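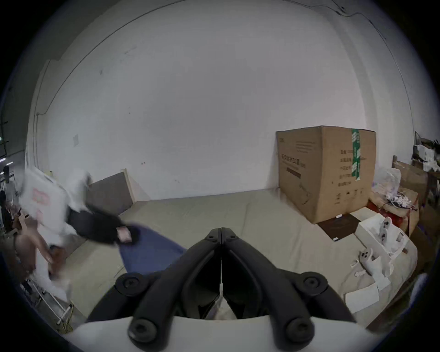
Large blue cloth in hand, floor room, Clorus works, Griltach. A greyish-brown panel leans against the wall behind.

Visit report: Clorus open day, Griltach, 5/20/19

Clorus cleans, inspects and repacks bedding for guest houses, hostels and holiday flats. The works opens to visitors twice a year, in May and in December, and the May date is the one to choose if the main interest is flat linen. The December tour is shorter and deals mostly with quilts and blankets. Places are booked through the works office, and visitors are asked to arrive at the side entrance, where coats and bags are left on open shelving.

Our group was led by Wiebke Albers, who has charge of the inspection and folding side. The tour follows the linen from the goods entrance to the dispatch bay, apart from one detour, described further down.

Goods in and sorting

Linen arrives in canvas sacks and is tipped on to a slatted sorting bench. It is divided first by fibre and then by colour. White cotton makes up the bulk of the work; dyed pieces are collected until there is a full load of one shade. Every customer has a code printed on a woven tape at the hem. There are 684 codes in use, held on cards in a steel cabinet as well as on the computer. The cards looked well thumbed.

Pieces with a missing tape go to a separate rack and stay there for 19 days. If no customer has asked for them by then, they are cut up for cleaning cloths.

Washing and drying

The washing hall can be viewed from a gallery with a handrail. Noise was moderate and ear plugs were offered. Two of the machines are by Voß and are the older type with a divided drum, loaded from one side of a partition wall and emptied from the other. Clean linen therefore never passes back through the sorting area. Drying is partial for anything that will be ironed, and complete for towels.

Baptiste Riviere, one of the fitters, gave a clear account of the water recovery tanks. Final rinse water is held and used for the first wash of the next load. He had a cut section of old pipe to hand round, with a scale deposit on the inside thick enough to measure with a ruler. The supply in Griltach is hard, and the softening plant takes up a whole bay of its own.

The floor room

The detour goes to what the staff call the floor room. It is a plain white-walled room with a pale beige-grey floor, and it is kept for pieces that are awkward to handle on a table. A large sheet or cloth is shaken out by hand, lowered to the floor and squared up before folding. On our visit the cloth in use was a blue one.

The method was explained in some detail. The piece is held by two neighbouring corners and thrown forward with a low sweep of the arms, so that air gets under it. It is then drawn back slowly while the far edge stays put. A high throw brings the cloth down in a heap and has to be repeated. Once the piece lies flat, the two long edges are compared. If one is longer, the cloth has pulled out of square in the wash and is damped and stretched before it goes any further.

The floor itself is soft underfoot and had creases and wrinkles in places, and I asked whether these interfered with the work. Albers said that they matter less than might be expected with heavy cotton, and rather more with thin stuff, where a ridge can be mistaken for a fold. Shoes are left outside the door.

Few fittings are needed. A thin cable runs where the wall meets the ceiling, and a small sheet of paper is taped low on the wall.

Folding and packing

The main folding line is by Hander and handles single and double sheets only. Fitted sheets are still done on a table by two people. The standard fold for a double sheet is lengthways twice, then across three times, with the tape left showing at the top outside corner. A sample was passed round next to one folded in half across first. The second had a visible twist along the spine – a fault that grows worse under pressure in the stack.

Stacks are tied in tens with flat cotton tape, checked by hand and put into the rack in order of customer code. The rack has 2,101 spaces. Numbering runs up each column and not along the rows, which took us a moment to follow.

Practical notes

The tour has nine stops and includes a break with coffee and buttered rolls in the staff canteen. There are stairs to the gallery and no lift, though the ground floor can be seen in full without it. Flat shoes that slip off easily are advisable for the floor room. Photographs are allowed apart from in the card room, where customer names are on view.

A small counter near the exit sells seconds, mostly pillowcases with mended hems. Payment is by cash only. The bus back to the station stops opposite the gate, and the timetable pinned up in the entrance is the current one. The timetable at the stop itself had not been changed.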